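May 11, 2021

Went to the makers' open day at Stavwood, which I'd been told by several people was the one to go to if you sell handmade things online. I have a small shop, I list jewellery and the odd bit of felt, and I'm always willing to be shown how other people manage it. I'm less willing to pay for parking twice, which I had to do because the ticket machine in the lower yard lets you have two hours and the talks ran over.

The building is an old rope works with 1844 cut into the stone above the door. Inside it has been painted white all the way up and divided into little units, and most of the units had their doors open. Some of the people in them were busy and some had plainly been told to look busy. One potter had a wheel going with nothing on it.

## The stalls

Zoraser had the biggest space. They make enamel brooches and they're nice enough, bright and solid, with a decent pin on the back. What I didn't care for was the word "handmade" on every card. I asked who does the cutting and was told it's sent out, then who does the enamel, and that was "partly in house". Fine, but then say so on the card. I've had buyers ask me whether I twist my own ear wires, and I tell them no.

Iturra was better. It's a two-person business doing woven bags, and they let me turn one inside out to look at the lining. The seams were properly finished. I thought the price was high until I'd seen the seams, and then I thought it was only a bit high. They don't sell online at all and didn't seem to be losing sleep over it.

## The talk

This was what I'd really gone for: "Getting Found", given by Fermín Domínguez, who runs a shop on Erkik and helps other sellers set theirs up. Erkik is the new marketplace that everybody is meant to be moving to. He was pleasant and he spoke clearly, and he had a slide saying his shop made 1727 sales before it had been open a year.

I put my hand up and asked how many of those were from people who found him by searching the site, and how many already knew him from somewhere else. He said it was hard to separate. Well, yes, but it's the whole question! If you turn up with a long list of customers in your pocket, of course they'll buy from you wherever you go. I'd like to hear from somebody who turned up with none.

His advice on titles was sensible: put the plain name of the thing first and the pretty words after. His advice on curated collections, where you pick other sellers' items and hope they pick yours, I'm not so sure about. I've made plenty of those on other sites. They take an evening, they look lovely, and I've never been able to trace one sale to them. He said they "build presence". I wrote that down and put a question mark next to it.
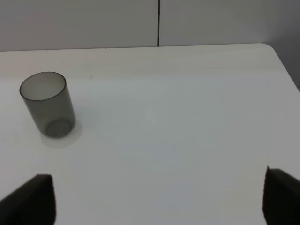 The fees were left until the end and went by very quickly. There's a listing fee, a cut of the sale, and another cut if they advertise your item elsewhere, which you can't turn off once you pass a certain level. I had to ask for that slide to be put back up. Two women behind me were copying it down as well, so I wasn't the only one.

## Would I go again?

Possibly, for the stalls. They're doing another one in July with a dye workshop, and I'd pay for that if the group is small. I bought a length of cord from Iturra and nothing from Zoraser. I haven't opened a shop on Erkik. I've put it on the list to look at again when the fees page on the site matches the one in the talk - when I checked this evening it had the listing fee and the first cut, and no mention of the advertising one.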